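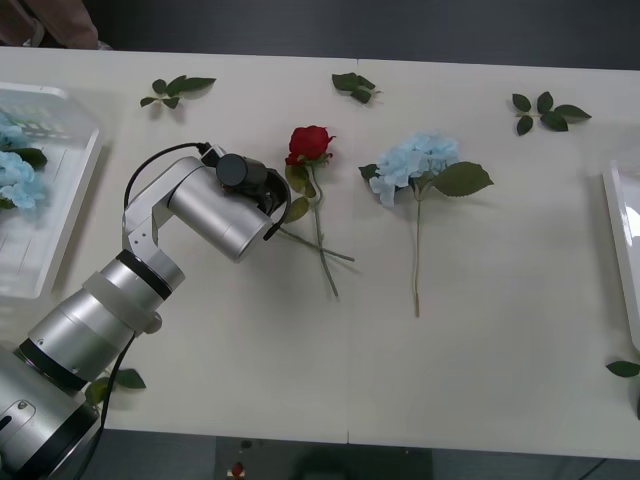

3.2 Gathering the flower demos

I wanted a task that looks easy and isn't, so I picked artificial flowers. The stems are thin, the leaves get in the way, and the blooms squash if you grab them carelessly (Lucian Enache and I both did plenty of that!). We drove the arms by hand through Skelari, our control software, and ended up with 1,049 recordings in August. After tossing the ones with dropped camera data or a driver who gave up, I had 900 left to train on.

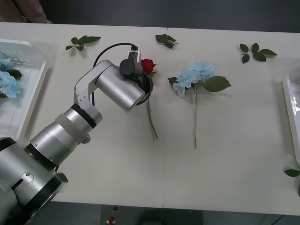

Every recording starts with a short text prompt, and the driver has to stick to it even when another flower looks like the easier grab. I let drivers fumble and try again, and I kept those tries in, as I'd like the model to see what a second attempt looks like. The loose leaves stayed on the table too. We started out clearing them between runs, got tired of it, and the early model trained on the tidy table was thrown off by a single leaf anyway.

Figure 3. One blue hydrangea lying mid-table under the wrist of the left arm, with the other arm's gripper reaching in from the right.

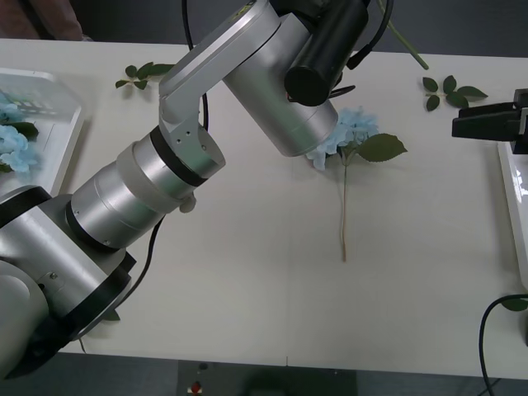
3.3 Who drove, and for how long

Chukwuemeka Ugwu recorded 600 of the kept runs and I did most of the rest. His are smoother than mine, and you can tell us apart from the wrist paths alone. We swapped seats whenever somebody got sloppy, usually after about 72 runs, and I saved the driver's name with each file so we could test for style effects later (Section 5).

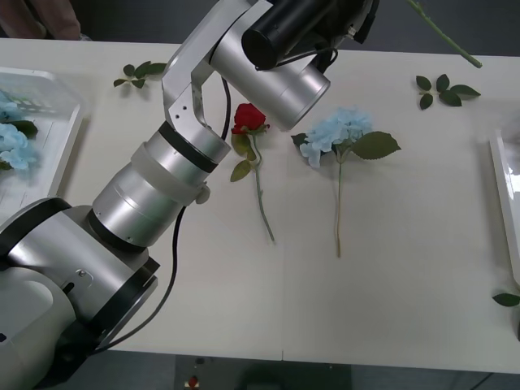

3.4 Labels

I labeled each run by hand with the flower type, the moment of first contact and the moment of release. When Lucian and I disagreed on a contact time, we watched the clip together at quarter speed and took the earlier mark.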